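Gakstead Table Settings
README, last updated Thursday, April 23, 2026

What's in the folder

Photos and notes on small table settings, grouped by tablecloth. The gingham set is the largest. Each setting has its own subfolder with the pictures, a text file listing the dishes and cutlery, and a colour note. Settings from March are in the Culum subfolder and use the old file names.
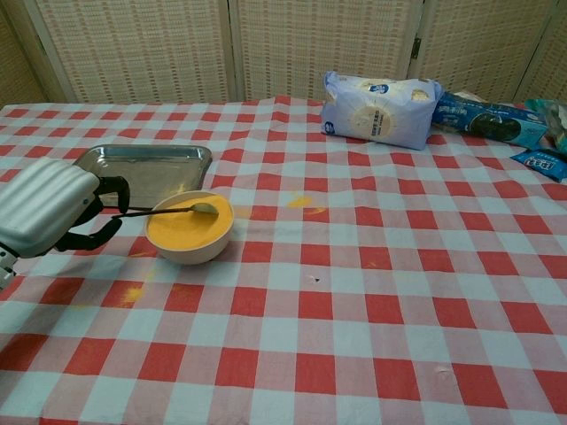 Cloths are listed by pattern first and colour second, so red-and-white gingham is under G. Bowls are listed by the colour of the outside. Food is entered by colour and texture only (yellow, smooth) unless whoever set the table wrote down what it was. Please don't guess between custard and puree. Spoons go under cutlery even when they are sitting in a bowl. Trays have their own line.

Screens and other background furniture go in the last column, which is optional.

Known gaps

Nearly 20 settings have no colour note yet. Two in the Huet subfolder are listed twice under different spellings of "grey". Use "grey" from now on.

Corrections

Put them in changes.txt with the subfolder name. The Plolville copy is updated separately and may be behind.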